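Robotic Disassembly Cells: Equipment Funding FAQ

Rirkance Equipment Programme
Last updated 11 July 2025

The following questions are those most often put to the programme office by departments planning to buy or extend a robotic cell for taking apart computers and similar equipment. They should be read together with the application form.

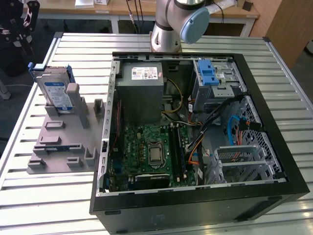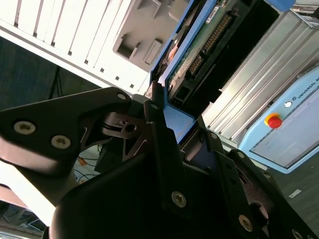
Computer disassembly cell, Stuvindale workshop.

What may the funding be used for?

Departments may apply for the robot arm, its control box, grippers, work tables, fixtures and cameras. Safety equipment is also covered, as is the first year of maintenance. Salaries, building work and general office computers are excluded.

How much should we allow for fixtures?

More than most first-time applicants expect. Stuvindale budgeted £800 for trays and holders and spent £1,375, mainly on second versions of parts that held one make of hard drive well and another badly. We now ask every applicant to show fixtures as a separate line.

Can fixtures be made in-house?

Yes. Please cost the material and the workshop time at your department's usual rate. Drawings need not be submitted with the application, but they must be kept and shared with other departments on request.

Do we need one gripper or two?

This depends on the task. A cell that only lifts parts out and places them in a tray can often manage with one. Work on cables and latches may call for a second arm or a different set of fingers, and the panel will wish to see that this has been considered before the order is placed — adding an arm later usually means a new risk assessment and a new table layout.

Are second-hand arms accepted?

They are, provided that the seller supplies a service record and that the control box and emergency stop have been inspected by a competent person. The inspection fee at Ovlow is £437 per arm and may be included in the bid.

How should computers for disassembly be costed?

Retired machines should be obtained from your own stores where possible, at no charge. Storage devices must be wiped before they leave the stores. Transport may be claimed, and should be quoted for the full run of the project.

What spare parts should be listed?

As a minimum, fasteners, finger pads and one complete set of cables. Faulkner asked for none of these in its first year and later had to find £947 from its teaching budget.

Is there a limit on floor space?

The programme sets no limit. Applicants should supply a plan showing the table, the reach of each arm, the position of the emergency stop and the route by which staff enter and leave.

When are decisions made?

The panel meets in September. Applicants will be told the outcome in writing. Orders placed before that letter is received cannot be refunded.

Whom should we contact?

Questions about eligibility or quotations should be addressed to Keith Halliday at the programme office. Please include your department's name and the reference number from your form.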